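About Lyimo

Lyimo writes software for robot arms that have to work in ordinary rooms. We make the part that sits between the cameras and the motors: it works out what is in front of the gripper, decides how to take hold of it, and keeps checking while the arm moves. We don't build arms or grippers ourselves. Our customers do, or they buy them in, and they come to us when the thing works on the bench and fails everywhere else.

We were started by Adhiambo Mfinanga and Erick Kirui, who had both spent years on sorting lines, where the same six parts come down the belt all day. They wanted to work on the other sort of problem. There are now 26 of us, in two offices. Perception and planning are in Deltdale. Tooling and customer support are in Lorkdale, along with the test arms.

What we work on

Perception. Our models label each point in view with what it probably belongs to and how sure they are. Small, soft and shiny things cause most of the trouble. A fuzzy ball has no clear outline, a mirrored disc shows the room instead of itself, and clear plastic wrap often gives no depth reading at all. Put them together in a shallow box and a planner that trusts every reading will close its fingers on nothing.

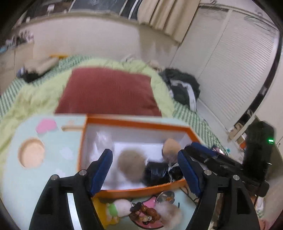

Planning. Once we have a picture of what is where, the planner suggests grasps and ranks them. It prefers the one that disturbs the fewest neighbours, even when a quicker one is on offer. Customers can change that weighting, and some do. The planner gives a new answer five times a second on a modest computer, so an arm can change its mind on the way in.

Control. Our controller takes the chosen grasp and turns it into motion. It slows down near contact, limits squeeze by the type of object, and backs off if the load on the fingers doesn't match what was expected. It runs as a separate process, so a crash in perception won't leave an arm moving blind.

Tooling. Herkard is our own program for looking through recordings. It plays the camera view beside the planner's choices and lets you step back to the point where the two stopped agreeing. We wrote it for ourselves and kept being asked for copies, so in August we put it on general release. It comes with every licence and can be had separately.

How we test

Every change to the planner is replayed against 1,000 recorded clips before it goes near an arm. The set includes beds, kitchen worktops, desks and the floors of hallways. A change that improves the average but makes any one group of clips worse is held back until somebody has looked at why. This makes us slower to release than we'd like, and we have had customers tell us so. We put out four releases a year. 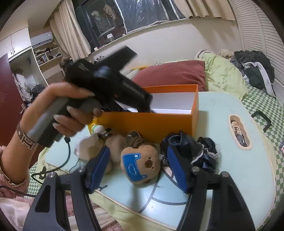 Mwanaisha Mwakalinga leads the perception group, and most of her past year has gone on moving things. Older versions of our tracker treated everything in view as still, apart from the gripper. That is a poor guess when a person is using the same space. A hand comes across holding a hair dryer, the nozzle blurs, part of the box behind it disappears, and the old tracker would decide that the box had changed shape. The new one keeps the box as it was, marks the hidden part as unknown, and tells the planner to leave that part alone until it can be seen again. Cords are still a weak point. A black cord over bedding is often followed for part of its length and then lost, and we say so in the release notes.

Who does what

Adhiambo Mfinanga, managing director. Sales, contracts and hiring.
Erick Kirui, technical director. Control and safety.
Mwanaisha Mwakalinga, head of perception.
Silvana Macedo, head of planning. She also looks after the clip set and decides what goes into it.
Aurelio Calvo, head of tooling and support, Lorkdale office.

Working with us

Most projects begin with a short trial. You send us recordings from your own cameras, we run them through the current release, and you get back the results in Herkard, including the bad ones. There is no charge for this. If you go ahead, we agree a fixed price for fitting the software to your hardware and a yearly licence after that. Support is by email and telephone, and the people who answer are the people who write the code.

For a trial, write to the Lorkdale office and say which arm, gripper and cameras you use. For jobs and student placements, write to Deltdale.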